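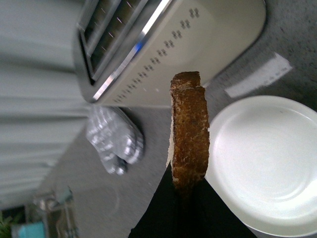
I've wanted to see the inside of the Skolumon bread factory ever since we moved out to Bostinham, and this year I finally got my name on the list for the open day before it filled up. If you've ever driven past with your windows down, you know why. The smell gets you at the traffic light by the gas station and it doesn't let go until you're halfway to the river.

We were told to show up at 8, which felt cruel until I found out the bakers had been going most of the night. You check in at a side door, sign a sheet, take off every ring and earring you own (I forgot one and had to go back), and then they hand you a hairnet. Plus a beard net if you need it! My husband needed it. There are pictures and he has asked me to keep them to myself.

Our guide was Zoltán Vida, who runs the night shift and should have been asleep. He talked for close to two hours straight, over the noise of the place, and I could have listened to more. He started us in the flour room, where the silos come down through the ceiling and everything hums. Then on to the mixers. I was expecting something like my stand mixer but bigger, and I guess that's what they are, only you could park a riding mower in the bowl. When they tip one out, the dough slides down all in one piece like it's getting out of bed.

The part I'd really come for was the sponge. Their sandwich loaf starts with a sponge that sits before the rest of the flour goes in, and I've been trying to get that same flavor at home with no luck. I asked what temperature they hold it at and Zoltán just grinned and said "cool." So that's all I've got for you. I'm going to try the basement stairs.

After that comes the proofing room, warm and damp, my glasses fogged right up, and then the oven. It's a tunnel. The pans go in one end on a moving belt and come out the other end brown, and you walk alongside the whole thing feeling your face get hot. Zoltán said it turns out 3780 loaves an hour when everything is behaving. A man behind me asked what happens when it isn't behaving and got a very long answer about a jam last June that I only caught half of (there was a belt, there was a broom, they gave a lot of bread to a pig farm).

One thing I hadn't thought about at all was the cooling. The loaves ride around and around on a big spiral up near the roof before anybody slices them, because a hot loaf gums up the blades. I've been cutting mine straight out of the oven for years and blaming my knife.

The second half was upstairs in the test kitchen with Reynaldo Rivera. He does quality, so he eats bread for a living, and he had the best little talk of the day, all on the Maillard reaction. I'd heard the word on cooking shows and nodded along. He says it's why crust tastes like crust, and why toast is so much more interesting than the bread it came from: the sugars and the proteins get going together once the surface dries out and heats up. He had us taste the same loaf plain, lightly toasted and toasted dark, with no butter, and write down words. I wrote "nuts" and "popcorn" and then, for the dark one, "coffee?" and he said coffee was fine. The lady next to me wrote "burnt" for all of them, including the plain.

He also told us day-old bread makes better toast than fresh. My grandmother always said so and I always argued with her. Sorry, Grandma.

A few practical things if you're thinking of going. Wear closed shoes, they'll turn you away in sandals. There are a lot of metal stairs. Kids have to be 8 or older. Groups are capped at 48 and then split down the middle, so if you're coming with friends, stand together at check-in or you'll lose each other. Parking is in the gravel lot out back, and you really can't park in front, that's for the trucks. The shop by the exit sells seconds, the lopsided ones, for 2 dollars a loaf. We bought four, plus a bag of rolls, and I ate one of the rolls in the car.

We got home before lunch and the cat, Tuna, would not leave my coat alone. I smelled like a bakery until I washed my hair. Three of the loaves are in the freezer and the fourth is sitting out on the counter until tomorrow, getting old on purpose.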